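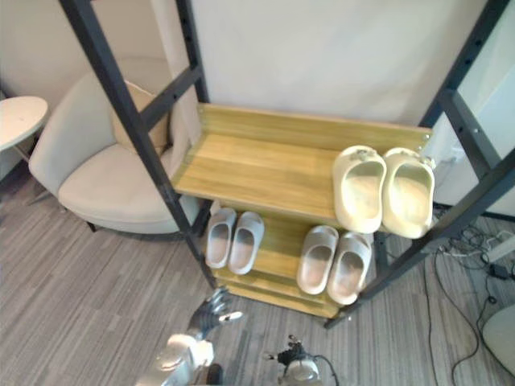
By Soledad Kowalczyk | 10/19/21

Search this site Enter keywords Go

Dreteveo 26 Prawn and Crab Pot

We've carried pots from Hurnus for years, and I'll admit I was happy with the old ones. Then the Dreteveo 26 came in last April and I've been talking people's ears off about it ever since!

It's a 26-inch pot with 2 side entrances and a bait bag that clips in from the top, so you can rebait with gloves on (a small thing until you're hauling a long string in a chop). The frame is coated steel and the netting is knotless, which is much kinder to the catch and to your fingers. Each pot weighs 14 pounds. That's enough to hold bottom in a decent tide, and my shoulders still forgive me at the end of the day.

The door is my favorite part. It closes with a plain rubber strap and hook, and if the strap goes you can swap in a new one right there on deck. We sell the straps separately, along with spare bait bags in the same blue mesh.

An escape gap is fitted on the long side. Sizes and rules differ from one fishery to the next, so check with your local office before you set anything, and tell us when you order if you need a different gap. We can fit most of them.

Pots ship flat in the Mets crate or fully rigged if you're picking up. Rigged pots come with a bridle but no rope or buoy. For rope, I'd go with the Kundetti leaded line, it sinks nicely and coils without a fight.

Item number 809. Sold singly or by the string. Call ahead for string orders and we'll have them stacked and ready by the loading door.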